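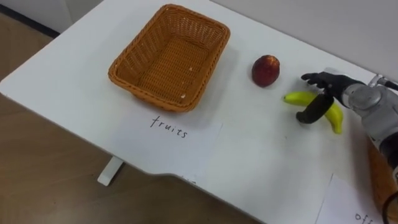 Gilura Rectangular Wicker Basket, Two Sizes
Reviewed by Yesenia Guzmán
Updated 19th April

I bought the Gilura baskets in October to replace a ceramic bowl. The bowl was too round for bananas and too deep for anything soft, and the fruit at the bottom was usually forgotten until it leaked. I wanted something low and rectangular that I could pick up with one hand. Six months later I have two of them, the medium and the large, and this review covers both. Except for the size I can't find any difference in how they are made.

Shape and build

The sides flare out slightly and the corners are rounded. The rim is rolled, and it is the best part of the basket. It gives your fingers something to hold, and there are no cut ends sticking out along the top. The old bread basket I kept from my last apartment has a rim that catches on sweaters. I have not had that problem with either Gilura.

The weave is fairly tight on the sides and the same on the bottom. It is an even pattern of small strands. On my medium one there was a strand end poking through on the inside near a corner when it arrived, and I trimmed it with nail scissors. The large one needed nothing.

The color is a warm orange-brown. The seller's page calls it "honey," and on my screen it looked lighter than the baskets I got. If you are trying to match a pale oak shelf, order one first and check. On a white surface it looks good and stands out, if that matters to you.

The medium weighs 370 grams on my kitchen scale. That is light enough to slide across a table if you bump it while empty. With fruit in it, it stays where it is.

There are no handles. Gilura sells a version with them, but I didn't want it because the handles stick out past the ends and take up room on a counter. Carrying the basket by the rim is fine with a normal load. I put 2000 grams of oranges in the medium and walked it up and down the stairs several times, and the rim did not bend or creak. The bottom sagged a little in the middle and went back when I emptied it.

How it does with fruit

Bananas lie flat along the long side with their curve against the corner. Peaches and small apples sit in one layer, and this is how I would use it. If you pile them two deep, the flared sides let the top ones roll toward the rim, and sooner or later one goes over. With one layer you also see right away which piece is going soft.

Air gets in from the sides, and I have had less mold than with the bowl. I did not run any kind of test on this. I also buy less at a time than I used to, so some of the credit may belong there.

The weak point is anything wet or sticky. Juice from a split plum went into the weave in October and the stain is still there. Now I put a folded paper towel under plums and berries. A liner would be better. Gilura doesn't make one, and the cloth one I bought from Editau was cut for a square basket and bunched up at both ends.

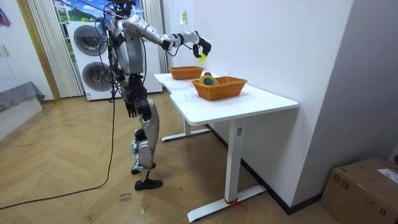
Photo: Dušan Hrubý

Using two together

One basket is enough for a kitchen. Two are useful if you sort things, and sorting is how Dušan and I use them: fruit goes in one and whatever else is on the table goes in the other. We label with a sheet of paper and a marker. I write the word in lowercase, lay the paper flat in front of the basket, and that's the whole system. I tried clip-on tags from Ortner first. The clip is made for wire baskets and would not close over the rolled rim, and when I forced it, it left a dent in the strands. Paper has worked better. It does blow off if a window is open, so tape down one corner.

Leave some space between the baskets. The flare means they are wider at the top than at the base, so two that look well apart on the table can have rims that touch. I'd put at least a hand's width between them if people will be reaching in from the side.

The medium nests inside the large for storage. It goes in about halfway and stops. Don't push it further. I did once and had to work it out with a butter knife.

Cleaning

Crumbs are the main complaint. They settle on the woven bottom and small ones stay there when you tip the basket over. A dry paintbrush gets most of them. The brush attachment on a vacuum gets the rest, on low. The instruction card says to wipe with a damp cloth and air dry, and that has worked on the outside. Drying took most of a day after I did the inside, so do it when you don't need the basket that evening.

Don't put it in the dishwasher. The card says this in capital letters, and I have not tested it.

Compared with the Gendel

Before these I had the Gendel basket on trial for two weeks. The Gendel is cheaper and a little deeper, with straight sides. Straight sides hold more, and it would be the better pick for potatoes or rolled napkins. For fruit I found it too deep, for the same reason I gave up on the bowl. The rim is also wrapped with a thinner strand that had started to unwind at one end by the second week. I sent it back.

Good points

Comfortable rolled rim with no rough ends
Low enough to see everything in it
Holds a real load without bending
Sizes nest, up to a point

Bad points

Color is darker than the seller's page shows
Crumbs stick in the bottom
Stains from juice don't come out
No liner available that fits

Who should buy it

I'd recommend the medium to anyone who keeps fruit on a counter or desk and buys it a few days at a time. Get the large if you have a family or if you want it for bread. If you mostly store heavy vegetables, look at the Gendel or at something with handles.

Four out of five. I took the point off for the stain and for the strand I had to trim.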